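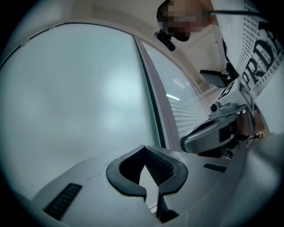
The Family Meeting Will Now Come to Order

Emese Mészáros keeps the minutes of her family's meetings in a green binder on top of the refrigerator. There are 18 sets so far. The first one, from August, runs to three pages and covers bedtime, the dog, screen limits and a motion by her seven-year-old to abolish soup. The most recent fits on an index card.

"We got shorter," she says. "I don't know if we got better."

The weekly family meeting has been around in parenting books for decades, but lately it has picked up a sales force. There are apps, wall planners and certified coaches. Plernent, a subscription service, sends parents an agenda and a "mood round" to open with. Rotlow sells a boxed kit with a wooden talking stick and a deck of 400 conversation cards. The promise is much the same from one to the next: sit down together for half an hour a week, give everyone a vote, and your children will argue less and tell you more.

I wanted to believe it. I have two kids, a kitchen table and a lot of arguing. So I tried the Plernent agenda at home, and in the first mood round my older son said "fine," my younger son said "fine," and my husband, after some thought, said "tired." That took us to item two with 28 minutes left.

What bothers me is the vote. Parents who hold these meetings talk about democracy at the table, but press them and the list of things a child can really decide gets small fast. Pizza or tacos, yes. Whether to move to Bovent for Dad's new job, no. Children notice this. A ten-year-old who has been outvoted by the mortgage a couple of times learns what the talking stick is worth.

Bogdan Kwiatkowski, a family counselor who has worked with parents for most of his career, is less sour about it than I am, though he doesn't care for the kits. He has seen meetings help in homes where nobody had a regular time to bring up small complaints. He has also seen them turn into a weekly trial, with one child always in the dock.

"If the same kid leaves upset every time, stop," he told me. "You can call it a meeting. He knows what it is."

His own advice is cheap. Eat together when you can, keep the phones somewhere else, and when you've made a decision, say you made it. He'd drop the pretend vote before he'd drop the meal.

The Piątek family, neighbors of mine, gave up their meetings last year and now do the dishes as a group, all five of them crammed in at the sink. They say more gets said there. I'd like some proof of that too, but at least the plates are clean - and they didn't pay for the cards.

Mészáros is keeping hers going for now. The soup motion is still tabled.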